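Second arm or better clamps and spares? Budget closes Saturday

gurcombe_bench
We have 273 dollars left for the year and the printed arm is doing fine on the sorting table. Do I put that toward a second arm or buy spares for the one we have? A servo set from Nasution is 71 a piece, filament is 11 a roll on sale.

tallow9
Spares. One dead servo and you're down until the mail comes. Get 2 and a roll of filament and keep the rest.

Bikance_Rob
Disagree. With one arm every test waits in line. Put the money aside and add to it in July. A second arm is a full set of spares anyway, you just pull parts off it.

tallow9
Pull parts off it and you have one arm again. I did that for a year. Ended up buying the servos too.

mk_zirix
What does the setup look like now? Hard to say what to buy without seeing how it's mounted and where the cables go.

gurcombe_bench
Pick and place into the black box, paper down on the table.

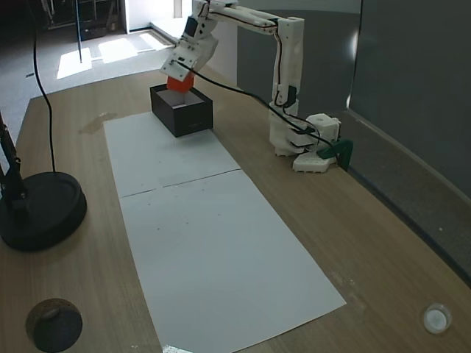

Orange piece over the box, arm clamped at the back edge.

mk_zirix
OK, thanks. I'd spend on cable first — you have one crossing open air from the wrist, and that's the one that will snag. Sleeve and some ties, maybe 11 dollars. Then servos.

Bikance_Rob
Cable sleeve, sure. I still wouldn't buy two servos before one has failed. Has one failed?

gurcombe_bench
Not yet. The wrist one gets warm on long runs.

tallow9
Then order that one at least.

gurcombe_bench
Leaning toward one servo, a roll and the sleeve, and holding the rest for July. Does Nasution charge shipping on small orders?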